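Tabletop Workcell, Room 16
Shared Equipment, Greneo Institute
Equipment number 3191

The workcell is available to enrolled students, staff and approved outside users for bench-scale handling and camera alignment work. It is kept assembled in one place and may be reserved by the half day. 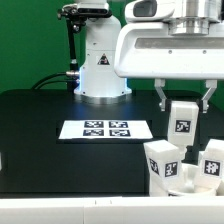
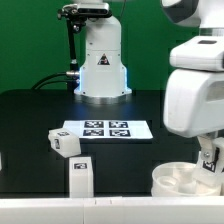 Arm base and green backdrop, Room 16

Users work at a fixed black tabletop. The backdrop remains in position between reservations and should not be taken down, folded or marked. Tape of any kind is not permitted on the backdrop or on the arm housing.

Included with a reservation
Arm, gripper and power supply
Camera mount
Printed marker sheets, available at the Laing Building desk
Workstation with the Tuvuvness control software

Small test objects are not supplied as a set. Users may bring their own, provided that no single item weighs more than 6 pounds and that nothing placed on the table can leak or shed powder.

Access and training
New users complete a safety session before their first reservation. Sessions last almost two hours and are offered monthly, except in June, when the room is closed for service. Training completed on the Sulik bench does not carry over — the stop controls are arranged differently.

Camera mounts are set by staff. A user who requires a different height or angle should submit a request with the reservation form. Marker sheets that are creased or stained should be returned to the desk and replaced before work begins.

Reservations may be made up to 31 days in advance. Cancellations received on the day of use are charged in full.

Equipment contact: Na-rae Jeon, Shared Equipment Office
Page last reviewed December 24, 2021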